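The Long Way Round to a Good Stitch
An afternoon among thread, linen and old sailcloth, and a few thoughts on why sewing by hand still has such a hold on us 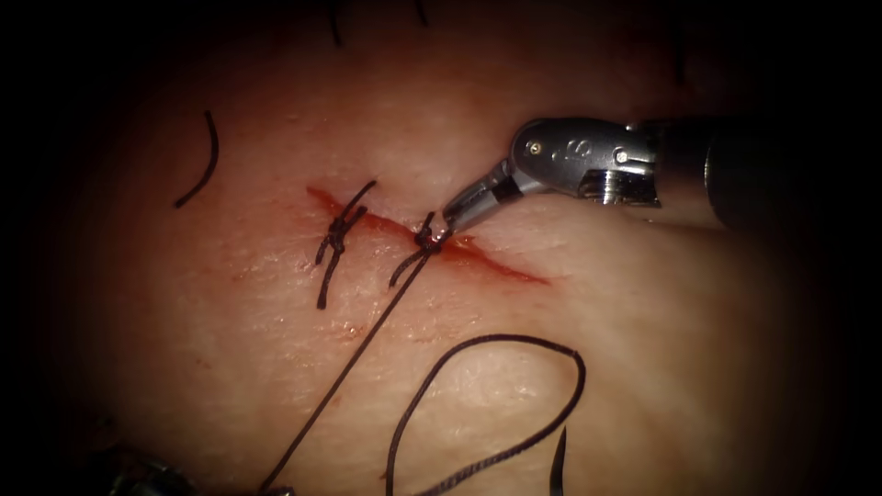 A drawer full of thread

My grandmother kept her threads in the bottom drawer of the sideboard, under the good tablecloths, and I was allowed to open it only when it rained. I must have been six or so when I first lost an afternoon in there, and I can still bring back the smell of it, beeswax and cedar and something a bit like pepper. So when I heard that the old chandler's store at Groltside had been turned into a place where people go to sew by hand, I was on the train within the week, with a torn coat in my bag and rather high hopes.

Groltside is one of those harbour towns that seems to be built entirely on a slope. The sewing room is at the bottom of it, naturally, and the café is at the top. It holds two long tables, a stove and a wall of shallow drawers left over from the days when the shop sold needles and twine to the fishing boats. There are 975 reels in those drawers, according to the stock book by the till, and I believe every one of them has been put back in the wrong place at least once.

What the hands remember

I had gone with the idea of learning something grand, a bit of smocking perhaps, and was set to work on a running stitch. Up and down, up and down, on a scrap of brown linen, for the best part of an hour. I grumbled a little (inwardly, I hope) and then somewhere along the third row I stopped grumbling and noticed that my shoulders had dropped.

Thread is more various than you would think. The women at my table were very firm on the subject. Linen for anything that has to bear weight, cotton for cotton, silk for wool if you can afford it, and always cut it no longer than your forearm, because a long thread tangles and frays and makes you cross. Holano, the small mill up the valley, still spins a waxed linen in 125 shades, and there was a lively argument over tea as to whether the greys had been better before the dye house moved. I had no opinion but I enjoyed it enormously.

The Zhuravel quilt

Over the stove hangs the Zhuravel quilt, named after the boat whose sails went into it. It is made of nearly 300 patches, some no bigger than a playing card, and each family in the lower town sewed one. A few are beautiful. A few are frankly terrible, with stitches that wander off like sheep, and those are the ones visitors always seem to stand and smile at. It goes up to the hall at Puten every October for the harvest supper and comes home smelling of onions.

My coat took me two visits. The mend runs along the left pocket, slightly crooked, in a blue that doesn't quite match – I chose it in poor light and have grown fond of it. I have since moved my own threads into the bottom drawer of the sideboard, under the tablecloths.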